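Week 6: Teaching by hand and teaching from across the room

Welcome back, everyone. Last week we spent most of our time on what a demonstration is on paper (a list of joint angles, gripper openings and camera views, all stamped with the time), and I promised that this week we would get our hands on an arm. Please read these notes before the Thursday session, and if you only have time for half of them, make it the second half.

There are two ways of showing a robot a task in this course. In the first, you take hold of the arm and move it through the motion yourself, which we call hand guiding. In the second, you stay back and drive the arm with a controller, which we call teleoperation. Hand guiding feels wonderfully natural, and most of you will love it at first! The trouble is that your own arms and shoulders get into the camera views, and a policy trained on those views may lean on things it will never see again. Teleoperation keeps you out of the way, but you give up the feel of contact, and you'll notice that the moment you try to close your fingers on something small.

Our running case this term is the Saarela laundry room, with its front loaders, crowded machine tops and daylight coming through the door. Look at how differently the same corner reads from the room and from the wrist.
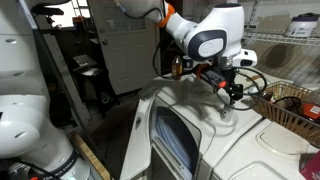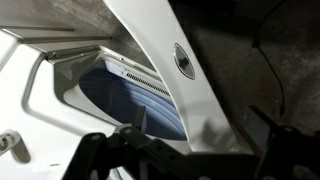 The second and third views are from the wrist.
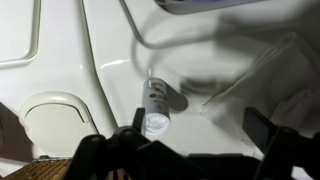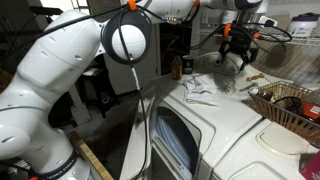

Now, about recording. A good episode in our Nemari format starts from a resting pose, does one thing, and stops. If you fumble a grasp and recover, keep it, and write "recovery" in the notes field. If you fumble and give up, keep that too, but mark it as failed so it doesn't slip into the training split. Move at a steady pace. New operators tend to rush the reach and then hover over the object for ages, and the hovering teaches the policy to hover (I have watched it happen more than once, and it is painful to sit through).

Vary your starts. Each group will collect 100 episodes over the next two labs, and I would like the object moved a little between every one of them. The shared Skunix set from last year has 600 episodes, and far too many begin with everything in the same spot. You will see in the lab what that does to the success rate when we shift things by a hand's width.

For Thursday: read section 11 of the Grellosen operator guide, practice the stop button until you can find it without looking, and bring a one-page plan saying which task you want to show and how you will decide that an episode is finished. Groups still short a member should come see me at the break.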